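Moving a quilting machine upstairs, worth it or not?

gmedina564
Posted in January

We're turning the spare room on the second floor into a sewing room and I have to decide whether the Grindarstead goes up there. It's the table model, and the two of us can lift it, but the stairs have a turn at the top. The floor is old pine boards. My worry is vibration. Downstairs it sits on concrete and I never think about it.

tadeo_p
I had mine upstairs for 8 years. Put it against an outside wall with the legs across the joists and you'll be fine. The middle of the room is where you get bounce.

Annelies N.
I disagree with Tadeo. I did exactly that and my stitches were uneven at any speed above medium. I ended up screwing a sheet of 3/4 plywood to the floor, 72 inches long, and that fixed most of it.
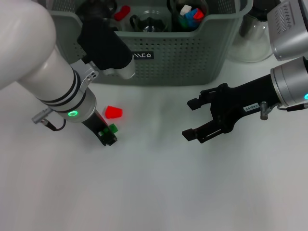
The plywood cost me about $60. Rubber feet did nothing for me, so I'd skip those.

palma_workshop
Rubber feet work if you buy the hard ones. The soft ones make it worse. Also check that all four legs touch the floor before you blame the joists. Old floors are never level.

tadeo_p
Annelies, which way do your joists run? If the table was parallel to them you had the whole weight on one or two.

Annelies N.
Parallel, I think. I'd have to pull up the rug to look for the nails. Still happier with the plywood.

gmedina564
Thanks everyone. My joists run front to back, so I can set the table across them. I'll try it without plywood first and post again after I've finished a full-size top.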